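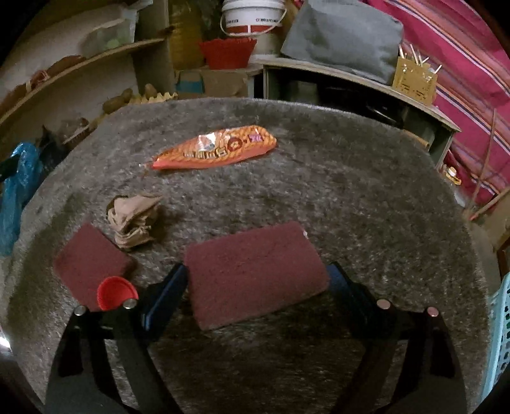
Ticket 3516, Skolix text archive, opened by E. Nutsugah, Stidton reading room
Subject: OCR layer on the Vanhove architecture handbook thinks every s is an f
Reported: Search for "base" in the Vanhove scan and you get 20 hits. Search for "bafe" and you get 287. I have read the book, and it is not about bafes. Columns come out as "fluted fhafts" and the Ionic chapter discusses "the fcroll," with confidence. I found all this out on my living room floor, by the shaggy gray rug with an orange snack packet on it, and I can report that the rug is easier to read than page 41 of the text layer. Page images are fine. Only the text under them is wrong.

Update 1, Farnel (support)
Thanks for the report. Please clear your browser cache and try again.

Update 2, E. Nutsugah
Cache cleared. The bafes have survived it.

Update 3, Farnel
Reproduced on our side. The volume was run with the modern English profile, which has never met a long s. Requeued with the early print profile, job 2042.

Update 4, E. Nutsugah
Job 2042 finished. "Base" is a base again and the shafts have their s back. However, the new profile has got carried away: "frieze" is now "srieze," "flute" is "slute," and a temple has a handsome "saçade." I don't know where it found the cedilla.

Update 5, Farnel
The word list was switched off for that run. It should check each guess against a dictionary before changing f to s. Turned on, run again, pages 1 to 60 only.

Update 6, E. Nutsugah
Much better. Friezes and flutes both present. Leftovers on the pages I checked:
- "fillet" and "sillet" both turn up on page 17
- plate captions still come out as punctuation
- the running head reads "OF THE ORDEBS" throughout

I can live with the Ordebs. Please run the remaining pages.

Update 7, Farnel
Full run queued. Captions moved to a separate ticket. Status: waiting on job.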